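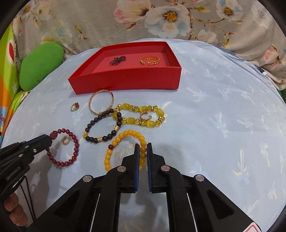 Go on the Friday, the woman at the next breakfast table told me, and don't even try the Saturday, you'll be standing in line for the bead hall until lunch. So I went on the Friday! I had planned to sleep in and look at the harbor first, but she sounded like somebody who had been burned before, and I was through the gate of the Brelstead bead and jewelry fair by 9:30 with a coffee in one hand and the floor plan already folded wrong.

I'd been wanting to do this fair for years. It runs every May in the old covered market, and the building is half the fun -- iron pillars, a glass roof that makes everything look a bit underwater, and terrible echoing acoustics, so by mid-morning you're shouting at people over trays of earrings. Entry was 3 dollars if you brought a flyer (I had one, I'd been using it as a bookmark). There were 121 stalls this time, and I know that only because the number was printed on the floor plan in bigger type than the names of the stalls, which I could have used some help with.

I started at the far end and worked back, an old flea market habit of mine. The far end is where they put the secondhand dealers, and that's where I'm happiest. Bangles, single earrings, stretchy bead bracelets, little rings with red stones that may or may not be garnet. Most dealers let you dig. One man had a magnifier on a chain and handed it to me without a word, and I must have stood there for half an hour going through a shoebox of clasps.

Lument had the big corner spot again with their glass beads. Gorgeous, and priced like it. I picked up a strand of smoky green ones, put it down, walked off, came back, put it down again. Kjærgaard, right across the aisle, was more my speed: silver wire, crimps, decent pliers, and a very patient woman who showed me why my bracelets keep coming apart at the knot. (I've been pulling the elastic too tight before gluing. Give it a good stretch first, then string, then tie.) I bought two spools and a pair of flat-nose pliers and felt very professional.

The restringing workshop was upstairs at eleven and had room for 22 people. More than that turned up, so a few of us sat on the window ledge and worked on our laps. Not ideal with seed beads! I dropped mine and spent ten minutes on my hands and knees, and I'm sure some of them are still between the floorboards.

Lunch was a letdown, to be fair. One food truck, a long line, and a cheese sandwich that had given up. Bring your own, or walk over to the bakery on Aston Street, five minutes away, where they do a hot potato pie.

The raffle was at three. My ticket was 2,221 and the winning one wasn't. I went back for the green strand after that, as a consolation, and it was gone -- sold while I was eating that sandwich. I ended up with a tangle of mixed bracelets from the secondhand end instead, and I've been sorting it on the bed all evening.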